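Vesulero by Vidix
Bathroom task pack for the Voltitz trainer
Version 5, updated July

Can a machine clean your bathroom yet? Short answer, parts of it. Slowly. Vesulero is the pack we built to find out which parts.

What you get
338 tasks. Wiping tile, clearing a counter, opening and closing a shower door, picking small stuff up off the floor. 11 room layouts, all simulated, all editable. Runs inside Voltitz, no extra licence key needed if you already have the Ye add-on.

Where things stand
Counter wiping: good. Most policies we tried get through it on an empty surface. Put small items on the counter and it drops off fast, thin upright things get knocked over, cables are worse.
Shower doors: so-so. Glass is hard on depth sensing and reflections dont help. Pulling is harder than pushing.
Scrubbing grout: not yet. Contact is modeled but we wouldn't trust the numbers for a real wall.
Full bathroom start to finish: no. Not ours, not anyone's we've tested. If you need a clean shower this week, use a brush.

Who its for
Labs, small teams, anybody comparing policies before buying hardware. Not a consumer product. Does not ship with a robot.

Specs
Episodes included: 1317
Surfaces: mosaic tile, wood-look counters and floors, clear glass
Lighting: day, evening, custom
Object clutter: off, light, heavy
Resets: automatic, up to 5 per minute on a desktop card

Known issues
Random tile pattern can shimmer at steep angles. Fix is comming in the next update. Door handle collision a bit too generous, lower it in settings. Loose cables sometimes clip through the counter edge.

Upgrading from version 4: back up your custom layouts first, old clutter files will not load.

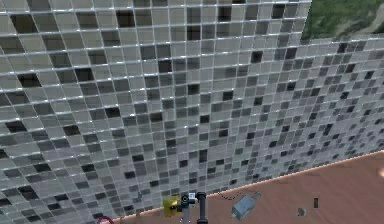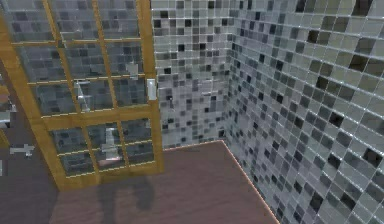
Vesulero bathroom, simulated. First: counter and tiled wall. Second: shower with glass door.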